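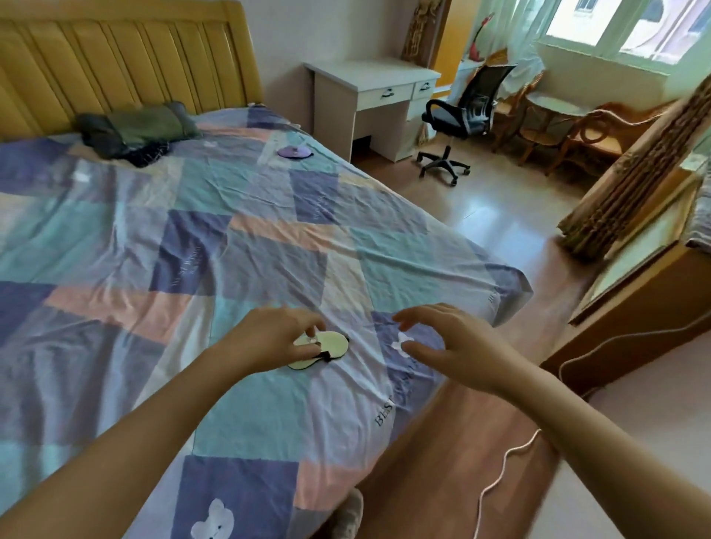
3.2 Setup of the Sina arm

Sina was set up for two bedroom tasks, picking up a small soft item and gathering a curtain. Both were worked through by hand before any grip values were entered. In Figure 2a, the left hand pinches the edge of an eye mask on the bed. The grip limit for this task was set to 46 percent. The curtain task uses 65 percent.

Figure 2. Tasks by hand: (a) eye mask; (b) right hand reaching toward the base of the brown curtain. 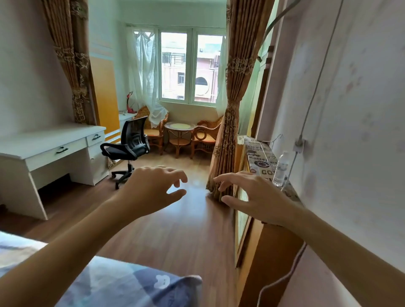
3.3 Upkeep

Alper Sönmez checked the finger pads daily and wiped them with a dry cloth. The pads were replaced after 500 grips. When a wrist cable worked loose at Tritberg, Hartmut Ruppert refitted the plug and ran the zero-point routine again. The grip limits were left as they were.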